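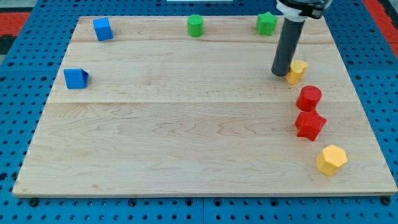
Ticket: Second pusher station, what do we need and what can wait
Opened by: Niilo Laaksonen
Queue: Lab purchasing
Status: Waiting on supplier

Hi all, opening this as a ticket so it doesn't vanish into my inbox like the last one did.

We want a second block-pushing station next to the one we've got, and I've been asked to say what it'll cost before the January round closes. The job is the same as now: arm with a rod on the end, wooden board on the perforated platform, plastic shapes in four colours, push them where they're told to go. I thought I could copy the old order and change the quantity to one more of everything. Well, no. The old order is three orders, two of them on somebody's card, and the mounting collar isn't on any of them.

What I've tried so far:

Asked Ojala for a price on the platform. They still do it, same hole pattern, but they want to know if we need the bolts as well. I said yes without checking, then checked, and we've got a whole drawer of them. Have written back to take them off.

Asked Dilent about the arm. Their quote arrived the same afternoon (lovely) but it's for the arm with a gripper, and the gripper adds 900 euros to it. We don't grip anything. I've asked for it bare and they've gone quiet.

Looked for the maple board in the shop they use downstairs. They'll cut one for 60 and I'm inclined to just say yes.

Update from Niilo, later on
Kalevi came by and asked why we can't use a sheet of something cheaper for the board. Fair question! My worry is that if the two stations slide differently we'll spend weeks arguing about whether it's the policy or the table. He's not fully convinced but says he won't fight over 60 euros. Leaving it in.

Reply from Toivo Honkanen
The collar on the present arm was turned in our own workshop, that's why you can't find it. I have the drawing. The clamp ring was bought, try Tamo. Put in for two rods while you're at it – if one gets bent you'll be waiting on a spare with the whole station idle.

Niilo again
Brilliant, thank you, I'd been going through catalogues for that collar like an idiot. Tamo have the ring in stock, delivery 5 working days. I've put two rods on the list and one collar for the workshop, and I've asked Eetu if he has time on the lathe.

The shapes are cheap enough that I nearly left them off altogether. We print them ourselves, so it's only filament and somebody's patience. I'd like a full fresh set though, all the cubes and stars and hearts and so on, plus spares, and I'd like them printed on the same settings as the current ones so the faces come out with the same texture. Does anyone know what those settings were? The file on the shared drive has three versions and none of them says which is the one we used.

Reply from Eetu Manninen
Lathe is fine, I can do the collar on Wednesday. The shapes were version 2, I printed them. Please don't use version 3, the stars come out too tall.

Niilo again
Version 2 it is, and I've renamed the other two so that I can't get it wrong.

Dilent have woken up. They can do the arm without the gripper but then delivery is 19 weeks and with the gripper it's from stock. So I either pay for a thing that'll live in a cupboard, or we wait until early summer. I've asked Bukia if they'd take the gripper off us, as they run the same arm and were moaning about theirs at the last meet-up. If they say yes at anything near half price I'd go for the stock one and be done with it.

Kauko, could you tell me whether a resale like that has to go through you, or can I just invoice them? And if the answer's going to take past the deadline, I'll put the full price in the budget and we sort out the rest afterwards.

Reply from Kauko Juntunen
It goes through me. Put the full price in, don't subtract money you haven't got. Send me their email when they answer.

Niilo again
Done, full price is in. Leaving this open until Bukia reply.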